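Superfícies Ekico: leia-me do conjunto de registos de madeira clara
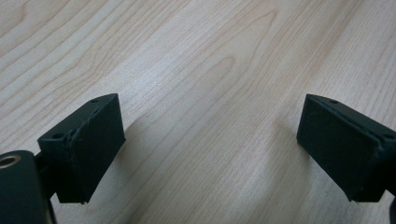
O conjunto reúne registos de tampos e painéis de madeira clara, feitos para comparar o desenho do veio entre peças do mesmo lote. Começou como apoio à escolha de tampos para a linha Bamstead, em que duas mesas encostadas tinham de parecer da mesma família. O critério principal é a direção do veio, e o segundo é a presença de catedral. A peça de abertura tem as duas coisas bem marcadas: linhas longas em diagonal, a subir para a direita, e na parte de cima um arco comprido e pontiagudo, com linhas finas encaixadas umas nas outras. O tom é creme, com estrias ténues rosadas e acinzentadas. Na ficha entra como "catedral alongada, veio diagonal, brilho baixo".

Conteúdo

São 214 registos, divididos por 7 lotes. Cada registo tem uma fotografia e uma linha na folha fichas.csv. Os lotes 1 a 5 vieram da oficina de Mostyn; os lotes 6 e 7 são do armazém de Flurnville e foram acrescentados em dezembro de 2023.

Campos da folha

id: número do registo, sem zeros à esquerda
lote: de 1 a 7
tom: creme, mel, rosado, acinzentado (admite dois valores, separados por barra)
veio: reto, diagonal, ondulado, misto
figura: nenhuma, catedral, catedral alongada, olho, remoinho
brilho: baixo, médio, alto
marcas: texto livre (riscos, manchas, cola, cantos batidos)
notas: texto livre

O campo tom refere-se à cor dominante. Estrias de outra cor vão para notas, a menos que ocupem boa parte da superfície. Usa-se "remoinho" para manchas ovais de veio, mesmo quando mal se notam, e "olho" só quando há nó visível no centro. Esta distinção não foi seguida no lote 2, onde os dois termos aparecem trocados em várias linhas.

Espécie da madeira

Não há campo para a espécie. Bordo e bétula claros confundem-se muito numa fotografia, e as etiquetas dos fornecedores não chegaram completas. Quem precisar dessa informação deve pedir as guias de entrega do lote. Pela mesma razão, a folha não distingue madeira maciça de folheado.

Luz e cor

As fotografias não foram corrigidas. É normal haver uma zona mais clara onde a luz bate e um tom mais cinzento para um dos cantos. Não usar os ficheiros para acertar vernizes ou tintas. Para isso há as amostras físicas, guardadas em Mostyn na gaveta 44.

O brilho foi classificado a olho, com a peça na mão, e por isso pode não coincidir com o que a fotografia sugere. Em caso de dúvida vale a folha.

Problemas conhecidos

- 45 registos têm o campo marcas vazio. Vazio significa que não foi preenchido; quando não há marcas escreve-se "sem marcas".
- No lote 4 a orientação das peças não foi mantida, e "diagonal" pode corresponder a "reto".
- Alguns painéis do lote 6 foram lixados depois do registo.

Alterações

Versão 2: entrada dos lotes 6 e 7, campo figura com o valor "catedral alongada".
Versão 1: lotes 1 a 5, fechada em abril.

Contacto

Correções às fichas: Khalil Saliba, Ekico. Indicar sempre o id e o lote. Os pedidos de novas fotografias só são aceites para peças que ainda estejam em armazém.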